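Search tickets All products Go

Roll calculator returns 999 rolls for one room (Gemholm shop module)

Status: Solved
Product: Gemholm shop module, roll calculator
Opened: 2018-02-02
Opened by: Linell Wallpapers, web shop

Summary of the problem

Hello. We sell wallpaper by the roll and use the roll calculator of the Gemholm shop module on every product page. The customer writes the width of all walls together and the height of the room, and the calculator tells how many rolls to buy. It worked well for plain papers and for stripes. Since we moved our product list into the new module, it gives a wrong answer for papers with a large pattern. For one of them it always says 999 rolls, whatever room I write.

A customer has put 999 rolls in the basket and then sent us a polite message to ask if this is correct. The stock check stopped the order, so no money was taken, but I would like that the next customer does not see this number.

What I did to see the error

I opened the product page in a private window, without login. I wrote a wall width of 9 meters and the normal ceiling height of our showroom. I chose no doors and no windows. I pressed Calculate. The answer was 999 rolls.

Then I changed the width to one meter. The answer was still 999 rolls. When I changed the height to something very small, like the height of a chair, the answer was again the same. With width zero the calculator says "Please enter a width", so this check is working.

The same room with a plain paper from the Dunstan range gives a normal answer.

What I already tried

- Emptied the cache of the shop and of the browser.
- Turned off the discount plugin, then turned it on again.
- Saved the product again without any change.
- Made a copy of the product with a new article number. The copy has the same error.
- Changed the shop language from English to German and back. I had the idea that the decimal comma could be the reason. No difference.

The product where it happens is our jungle paper. The roll length is 10 meters, with a large repeat and an offset match. Our supplier, Tultdale, gives all this in a data sheet, and I imported the sheet without touching the columns.
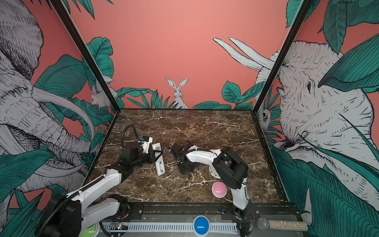
The jungle paper: elephants, rabbits and teal leaves on salmon pink.

I have looked in the error log of the shop and found nothing for these minutes. So for the module it is a good answer, I suppose, and not an error.

Update 1 from Linell Wallpapers

I went through the other patterned papers this morning. The result is mixed, so I write it down in full:

Papers that I typed by hand in the old shop, and which were moved later: the answer is correct.
Papers that came in with the Tultdale sheet and have no pattern repeat: correct.
Papers that came in with the Tultdale sheet and have a repeat: 999 rolls, all of them.

So the fault is in the import or in how the import is read. I compared two product records side by side. In the hand-typed one, the field "Pattern repeat" has a number and then a small gray "cm". In the imported one, the field has a number of similar size, but there is no unit behind it.

I did not change anything yet, as I prefer to know what the empty unit means before I write in so many products.

Reply from Gemholm support

Thank you for the clear test, it saved us one round of questions. The empty unit is the cause. When the unit is missing, the calculator takes the unit of the roll length, and your roll length is in meters. A repeat that should be in centimeters is then read in meters.

The calculator first works out the length of one strip. It takes the room height and goes up to the next full repeat. If the repeat is many meters long, then one strip is longer than the whole roll. The number of strips per roll becomes zero. The module cannot divide by zero, so it shows the highest number the field can hold, and this is 999. We agree it should show a message instead, and we have made a separate ticket for it.

To correct the products:

1. Go to Catalog, then Attributes, then Pattern repeat.
2. Set "Default unit" to cm and save.
3. Mark the option "Apply to records with empty unit".
4. Rebuild the product index. Without this step the shop pages keep the old value.
5. Test one product in a private window.

Please make an export of the catalog before step 3, the option has no undo.

Update 2 from Linell Wallpapers

I made the export and followed the steps. Step 4 took a long time and the progress bar stood still near the end, but it finished by itself and I did not need to restart.

The 999 is gone. All imported papers now give a number that a person could carry home. But for the jungle paper I believe the number is still too high. For the 9 meters of wall I now get 9 rolls. Our paperhanger has calculated the same walls with pencil and he says 6. He has been doing this for a long time, and when he and the computer have a different opinion I usually start by checking the computer.

I know that an offset match needs more paper than a straight match. In a straight match every strip starts at the same point of the pattern. In an offset match, the next strip must be moved by half of the repeat, so that the leaf that stops at the seam goes on in the right place. You lose some paper at the top or at the bottom. But three more rolls for this room is not normal waste.

I tested more:

- Match type "straight": 6 rolls.
- Match type "offset": 9 rolls.
- Match type "free": 6 rolls.
- Match type "offset", on a hand-typed paper with the same repeat and the same roll: 6 rolls.

The last line is the interesting one. Same type, same size, other result. So the formula for offset seems to be good, and there is something more in the imported record.

It matters for us in the daily work. If we say too few rolls, the customer comes back and maybe the same batch is sold out, and two batches can have a small difference in color that you only notice on the wall when the sun comes from the side. If we say too many, the customer sends three rolls back and we pay the parcel. In November we had a lot of such parcels from the plain papers, and that was only because people bought one roll extra to feel safe.
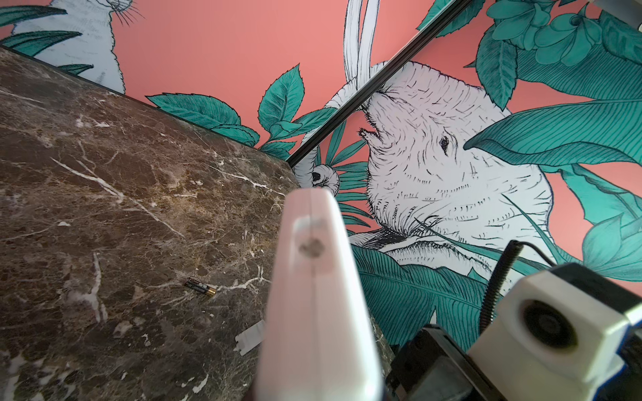
Kiri Pearce: Same thing here with an offset paper from a Tultdale sheet. Look in the record for a field called "Matching allowance", it is under the Advanced tab and closed by default. The sheet fills it with one whole repeat, and the calculator then adds its own half repeat on top. When I emptied the field, my numbers went back to what they were in the old shop. I did it product by product, so I can't say if there is a quicker way.

Update 3 from Linell Wallpapers

Thank you Kiri, this was it. I had never opened the Advanced tab, I thought it was only for shipping.

In the jungle paper the matching allowance was one full repeat. In the hand-typed paper the field was empty. I emptied it, rebuilt the index and tested again: 6 rolls for the same walls. The paperhanger has been informed and was not surprised.

For other readers, I try to explain why a small allowance can make such a jump, because I had to draw it on paper before I understood it. From one roll of 10 meters you can cut three strips for our room if the strip is only a bit longer than the room height. The half repeat for the offset still fits in. When you add one more whole repeat to every strip, the third strip does not fit by a hand's width, and you get only two strips from the roll. The rest of the roll is lost. So it is not a few percent more, it is one strip lost from every roll. In a lower room the same wrong setting would perhaps make no difference at all, and then you don't notice it.

So please test with more than one ceiling height. My first test with the very small height would not have shown this second fault.

I have two questions left before we close:

a) Can I empty the field for many products in one step?
b) If I import a new sheet from Tultdale, will the allowance come back?

Reply from Gemholm support

a) Yes. Filter the catalog by match type "offset", select all, choose Bulk edit, and write a single dash in Matching allowance. The dash means "delete the value". If you leave the line empty in Bulk edit, it means "do not change", and this is a little unlucky, we know.

b) Yes, it will come back with each import, because the column is in the sheet. In Import profiles, open the profile you use for this supplier and set the column to "Ignore". While you are there, set the unit for the repeat column to cm, then the first problem cannot return also by this way.

We will change the help page of the calculator. It says now that the matching allowance is "optional", and it should say that it is added to the value which the match type already gives.

Update 4 from Linell Wallpapers

Bulk edit done, import profile changed. I imported the last Tultdale sheet one more time to be sure. The repeat has its "cm", and the allowance stays empty.

I checked these by hand with a calculator and they all agree with the shop: the jungle paper, both offset papers of the Dunstan range, and one mural paper with a very long repeat. With the mural paper the waste is really large, but this is how the paper is made - the shop says the same as the pencil.

One small thing that I noticed and do not need repaired: if the customer writes the height in centimeters by mistake, the answer is again 999. I have put a line under the field, "Please write meters, for example the height of your room with a point", and for the moment it is enough. Perhaps it can go in your separate ticket together with the message for zero strips.

From my side the ticket can be closed.

Reply from Gemholm support

Added to the other ticket, with a link to this one. Closing as solved.

Related tickets
Calculator ignores doors wider than one strip
Batch number not shown on the order confirmation
Bulk edit: empty line does not delete the value
Border papers sold by the meter, wrong unit in basket
Sample orders counted as full rolls in stock list

Gemholm Support | Contact | Terms of use | Back to top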